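Section 7: Dropped or Lost Objects During Hand-to-Hand Transfer

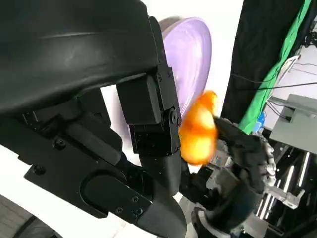
Read this section if the Kassa cell stops with fault 112 (GRIP LOST IN TRANSFER), or if an object falls while both hands are working. Fault 112 means the giving hand has opened and the receiving hand has not reported a firm hold. Both arms stop where they are. The motors stay powered and the fingers keep their last commanded force.

CAUTION: A stopped arm is not a safe arm. The fingers can still close if the transfer program is resumed from the pendant. Press the emergency stop before you put your hand near either gripper.

CAUTION: Do not try to catch a falling object. Let it drop.

7.1 Making the cell safe

1. Press the emergency stop on the pendant or on the cabinet door. The status lamp turns red.
2. Wait 10 seconds for the brakes to set. You will hear two clicks, one from each arm.
3. Turn the key switch to SERVICE and take the key with you.
4. Look for the object. If it is on the floor, pick it up and check it for cracks or sharp edges before using it again.
5. If the object is caught between fingers, go to 7.2. If both hands are clear, go to 7.3.

7.2 Freeing a caught object

1. Support the object from below with one hand. Keep your fingers out of the hinge area.
2. Find the manual release on the wrist of the giving hand and turn it counterclockwise until the finger moves freely.
3. Swing the finger away and remove the object.
4. Turn the release back clockwise until it stops. If it is left open, the hand will fail its start-up check.

Note: Never pry the fingers apart with a screwdriver. This bends the link pins, and a bent pin is not covered by the Stedico warranty.

Note: If the receiving hand is also holding the object, release the giving hand first. Releasing both together drops the full weight into your palm.

7.3 Finding the cause

Most 112 faults come from one of the conditions below. Check them in this order.

Worn or dirty finger pads. Wipe the pads with a dry lint-free cloth. Replace any pad that looks shiny or has a groove in it. Do not use alcohol on the soft pads – it hardens them.

Loose hinge bolt. With the emergency stop still pressed, move each finger gently from side to side. If you feel play, tighten the bolt with the torque key from the service kit. Do not overtighten. A finger that drags will close late and cause the same fault again.

Early release. On controllers shipped in 2020 the release delay was set to zero at the factory. Open Transfer > Timing and set Release Delay to 40 ms. Later controllers already have this value.

Transfer speed too high. Smooth or round objects can slip when the giving hand is still moving at the moment of release. Lower Transfer Speed one step at a time and run the test in 7.4 after each change.

Hand calibration out of date. Any collision, even a light one, can shift the wrist enough to spoil the handover point. Run Calibrate Pair as described in Section 5. On cells fitted with the Harkham wrist adapter, check the adapter screws first.

7.4 Test before returning to work

1. Remove everything from the transfer area except the foam test block.
2. Close the guard, turn the key switch to RUN, and pull out the emergency stop button.
3. Select Test > Slow Transfer. The block is passed from left to right and back again.
4. Watch the release. The giving hand must not open until the receiving hand has closed fully.
5. Repeat at working speed. If the block falls or fault 112 comes back, stop the cell and repeat 7.3.
6. Write the fault, the cause and any setting you changed in the cell log.

If the fault returns after calibration, leave the key switch in SERVICE and contact Stedico support in Drustitz. Have the controller serial number and the saved fault file ready. The fault file is overwritten at the next start-up, so export it before you switch off the cabinet.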